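Chapter 4
Playing to the Room: How Live Electronic Sets Are Built

Last updated: June

A studio track is finished once. A live set has to be put together again each night, for a different room and a different crowd. This chapter looks at how electronic performers plan a set, what they prepare ahead of time, and what they leave open until they are on stage.

We follow one act through most of the chapter. Henk De Haan records as Flunumen and played his early shows at the Rondberg, a club that holds 700 people. His first set there ran 40 minutes and was a single backing file with one keyboard part played over it. By the time of his second album, Grulleck, he had split every song into stems - drums, bass, chords, vocals - and could stretch or cut a section while the audience was listening. 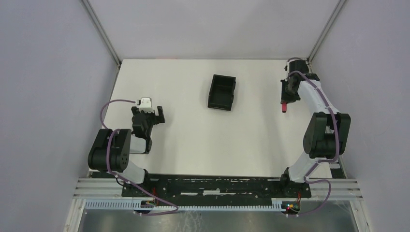 4.1 Stems and Scenes

A stem is a group of related sounds saved as one audio file. A scene is a set of stems that start together. De Haan's touring set used 154 stems arranged in 15 scenes, and he usually played the scenes in the same order. What changed was how long each one lasted.

Tempo is the first thing to settle. Two songs at very different speeds can't simply be laid over each other, so the performer either changes one of them or writes a short bridge. De Haan wrote bridges. The one leading into "Prins" has no drums at all, and listeners often take it for the start of a new song.

Key comes next, and we return to it in Section 4.3.

This site uses cookies. By continuing to read, you accept our cookie policy.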